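08/05/2024

So we finally did it, we made an offer on a place! Those of you who have been reading since November know how long this has dragged on, and I'm sure a few of you had given up on us. I had kind of given up on us too.

Quick recap for anyone new. We've been renting on the east side of Lonport and looking for something small with a yard, close enough to the water that we could walk down after supper. We didn't need a dock or a big view. I just wanted to stop paying somebody else's mortgage, and I wanted a kitchen window that opens (ours has been painted shut the whole time we've lived here).

The first house we got serious about was over by Pelik Creek, and I loved it way too fast. It had the wide front porch, the old glass doorknobs, a pantry you could stand in. Then we got the inspection back and the crawl space was a mess. There was a sump pump that hadn't been plugged in for who knows how long, and the seller wouldn't budge a dollar on it. We walked away and I sulked for a week.
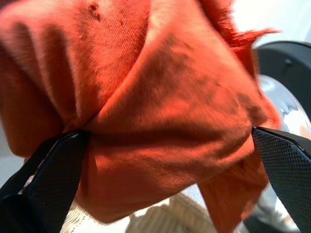

After that I got a lot pickier about the boring stuff. I started asking for utility bills before we even drove out to see a place. Some agents will send them right over and some act like you've asked for a kidney. I also started going back at a different time of day, usually right around the evening rush, and that knocked two houses off the list all by itself. One of them sat on what looked like a sleepy little street at ten in the morning and was a full-on shortcut to the highway by five thirty.

Taxes were the other thing. I had been going by the number on the listing, like a rookie, and that number is what the current owner pays. If they've been there forever it can jump when it changes hands. On the house we just offered on, the listing showed $2,290 a year, and I called the county office to ask what it would look like for us. The lady there was so patient with me! She couldn't promise anything, but she walked me through how they figure it and I felt a hundred times better hanging up than I did dialing.

OK, so the house. It's at 707 Kristiansen, up past the school, and it has 2 bedrooms and a weird little back room that could be an office or a place to pile laundry until somebody folds it. Let's be real, it'll be laundry. The roof is newer, the furnace is older, and the bathroom tile is a shade of green I've decided to be fond of. You can walk to the water in twelve minutes if you don't stop to talk to people.

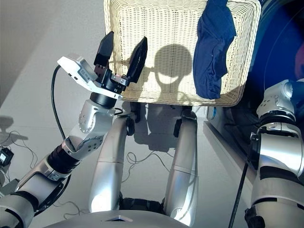 *A wicker basket, which I will be needing more of if we get that back room.*

We went in a little under asking with the inspection left in. I know people say to drop the inspection if you want to win, but after Pelik Creek there was just no way. We wrote a short cover note too, then our agent told us to leave it out, something to do with fair housing rules, so we did. She's been great, by the way. She talked us out of two houses she could've easily sold us.

The thing I'm still going back and forth on is the floors. They're carpet right now, and there might be hardwood underneath, but we could only peek at one corner in the closet. If it turns out to be nothing good I've been looking at a cork tile called Granulance, and if any of you have lived with cork in a kitchen I want to hear all about it. Does it dent? Does it fade by the window?

We should hear back from the seller by Friday night. I've cleaned the fridge twice and I keep picking up my phone. Will post as soon as I know something!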